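Notes for the data talk, Rellwood meetup, 29 July 2025

Slide 1. Say hello, thank the Rellwood folks for the room and the coffee. Mention that I'm going to talk mostly about doors, and that I could happily go on about doors all afternoon, so somebody please wave at me when time is up!

Slide 2. How we gather examples at Clulau. A person drives the two arms through a task from start to finish, and we save the joint positions, the gripper commands and the camera views together. We do a lot of this in simulation first. Go slowly on this part, last time I rushed it and got the same question three times.

Slide 3. The numbers. 389 door runs kept so far, out of a planned 4000 (pause for the groan). We have 13 room layouts, and I'd like more tile, more wood, more odd lighting, all the things that make a real hallway look like itself.

Slide 4. What we throw away. Runs where the operator got lost, runs with a missing camera stream. Clumsy runs with a good recovery stay in, and I want to spend a minute on why, as it took us most of June to agree on it.

Slide 5. Leave the tiled room with the door up on the screen while I take questions.

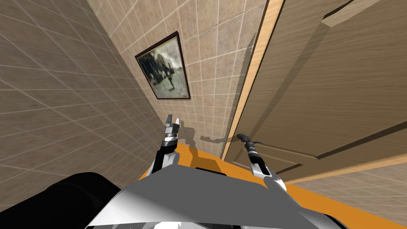 How many examples do you need before the robot learns to open a door?

It depends on how much the doors differ. For one door in one room, 200 clean runs gave us something worth testing, and each new kind of handle sent us back to record more.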